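We use cookies to keep you signed in and to remember your notebook settings. Accept / Manage

May 1, 2025
Posted by Tomomi Fukuda

Mug tree day! I've been looking forward to this one since Masanobu unpacked it. We have been through the plain racks and the wall rail, and both were fine, but this is the first piece for the small-kitchen shelf that I would happily have at home. White all over, flat round foot, thin pole, and eight hooks going round the top like the spokes of an umbrella. It takes up hardly any table. Put it together myself, no tools, and the pole went into the base with a nice firm quarter turn.

Wanted to get on with two things: how it behaves when the load is lopsided, and whether it makes any sense as a place for utensils as well as mugs. The second was Miyuki's idea and I was doubtful.

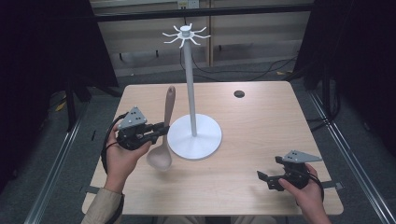
Lopsided load first. Used the Brinus stoneware mugs, which are the heaviest we keep. One mug on one hook, no trouble at all. Two on neighbouring hooks, still steady, and I could slide the whole stand along the table by its foot without a wobble. A third on the same side and it starts to lean if you nudge the table, though it came back upright each time. I think that's very good for something so slim. Trudy gave the table a proper shove with her hip (her words: "that's what happens in my house") and it stayed up.

Handles matter more than weight. The Brinus ones have a big open loop and drop straight on. The little Pisunley cups have a tight handle and you have to tilt them to get past the tip of the hook, then they sit crooked and knock against the pole. No chips so far. Would like to try them with the hooks bent up a touch less. Masanobu to ask whether the supplier has another version of the cap.

Now utensils. I take back what I said to Miyuki, or half of it. Anything with a hanging hole has a chance, and it's the size of the hole that decides it. The ladle went on first time and looked lovely. The slotted turner went on and then swung round and hit its neighbour. The wooden ones are fussier, as the holes are small and the wood is thick, so the hook goes in a little way and stops.
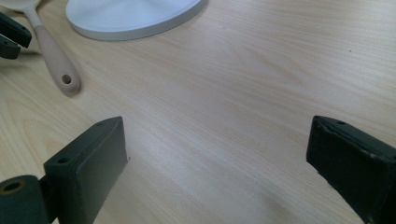 Wooden handle, top left, with the small oval hole near the end.

I'd still like wooden spoons to work, they look so good against the white. Options as I see them:

- open the hole out by hand with a round file and oil it afterwards
- loop of cotton cord through the hole
- leave spoons in a jar and stop being greedy

Tried the cord on an old spoon from the drawer. Works beautifully, hangs lower than I expected, bowl clears the base. Tetsuya says cord gets grubby near a cooker and he's probably right, but it could be washed or swapped. Will leave one hanging by the sink until September and see what state it's in.

Left to do: Pisunley cups again with a softer handle angle, wipe-down test on the base with tea and turmeric, felt pad under the foot (46 mm discs are in the second drawer, 17 left in the packet). Please don't put the stand away, I'm not finished with it!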